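4.2 How the small sums got past everyone

I came to the Medina file expecting something clever. I'd read the charge sheet, I'd seen the total, and I assumed there would be shell companies or at least a forged signature or two. What I found was a bookkeeper at a mid-sized charity who had written cheques to herself, on ordinary stationery, and coded them as travel. There were 168 of them. The largest would just about have covered a weekend away, and that size matters a good deal to the argument I'm making in this section.

Cavel, the charity's outside accountants, tested a sample of payments every year, and they drew it from the top of the list. Anything under the threshold went through on the nod of one manager, who told the court that he signed the batch on a Monday, usually before his first coffee. (I have some sympathy. I've signed expense forms in a car park.) When I went back through the ledgers with my colleague Ilze Zariņš, we found that 33 of the cheques shared a date with another one, which on its own ought to have raised a question. The software they used, Ultano, even had a duplicate-date warning - it had been switched off during a June upgrade and left that way.
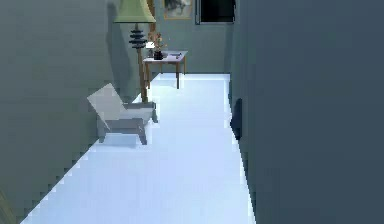 Figure 6.

Interviews were the other half of the work, and they went more slowly than I'd planned. I spoke to former staff, two trustees and the investigating officer, and I'd allowed 90 minutes for each, which was plenty for the officer and nowhere near enough for the trustees! People who have been stolen from want to start well before the theft, with who hired whom and who went to whose wedding. I learned to let them. One trustee told me she had known something was off for years but had only ever said so in passing, out in the corridor, and I've thought of her often since: a long narrow passage like the one in Figure 6, with its single low armchair against the left-hand wall, is just the sort of spot where that kind of worry gets aired and then left behind. None of it reached the minutes. I checked all 244 pages of them.

The Skistalov case, which I take up in 4.3, looks quite different on paper. There the money went out in a handful of large transfers and the auditors did query two of them, in writing, and were sent a polite reply that answered neither.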